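Recipes > Kitchen Basics > Cooking Dried Beans in the Slow Cooker

Dried beans cook well in a slow cooker, and one bag makes enough for several meals. The steps below work for black beans, pinto beans, navy beans and chickpeas. Red kidney beans need an extra step, covered near the end.

Pick through 3 cups of dried beans and throw out any small stones or shriveled beans. Rinse them, cover with plenty of cold water and leave them on the counter for 12 hours. If the kitchen is warm, soak them in the refrigerator.

Drain the beans and put them in the cooker. Add fresh water until it stands two inches above the beans, then a bay leaf and half an onion. Leave out tomatoes and vinegar for now – acid keeps the skins tough.

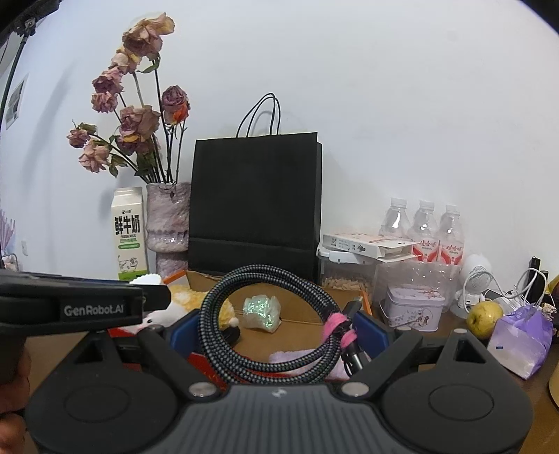

Braided cable, coiled and held with a pink tie.

Cook on low for six to eight hours with the lid on. My old Matik runs hot and is usually done in six. Start tasting at five and a half hours. A finished bean is creamy all the way through. Stir in the salt for the last half hour.

For red kidney beans, drain after soaking, cover with fresh water and boil hard on the stove for ten minutes before they go in the cooker. Low heat alone does not make them safe to eat.

Cool the beans in their liquid and refrigerate in shallow containers. They keep three or four days, or freeze them with enough liquid to cover – they last for months that way.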